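Punora Engraving Software
February 21, 2020

1/ The Punora project has released an update to its plot file converter. This thread sets out what has changed and what users of older engraving machines should do before installing it.

2/ The converter reads pen plotter files and writes tool paths for small engraving machines. The previous version dropped the final pen-up command when a file ended without a line break. Eleven letters into a nameplate, some users found the tool still down on its way home. The fault is corrected.

3/ Scaling is now set separately for each axis. Values from 1 to 80 percent are accepted for machines using the Varley controller. Larger values remain available on all other controllers.

4/ Files containing more than 3000 coordinate pairs are now sent in blocks. The Varley controller holds 3000 pairs in memory and pauses while each block is loaded. Users should not press the reset key during the pause.

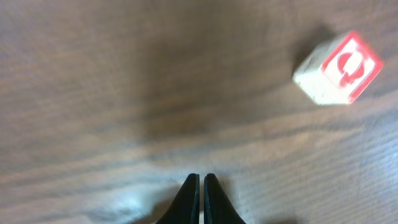
5/ Arcs are still converted to short straight lines. The length of these lines can be changed in the settings file, under "chord". The default has not changed, and existing settings files will be read as before.

6/ Evelien Jacobs carried out the testing in January with 53 sample files sent in by users. Two of them, both exported from Bosman Draw, could not be read. They contain label commands with no closing character. The converter now reports the line number and stops.

7/ Users of Bosman Draw are advised to convert text to outlines before export. The option is found in the export window and is off by default.

8/ The Vellby driver is not included in this release. It requires a newer serial library than the one we currently supply. Owners of Vellby machines should keep the previous version installed.

9/ Source code and build instructions are on the project page. Problem reports should include the plot file, the settings file and the name of the controller. Reports without a plot file will be returned to the sender with a request for one.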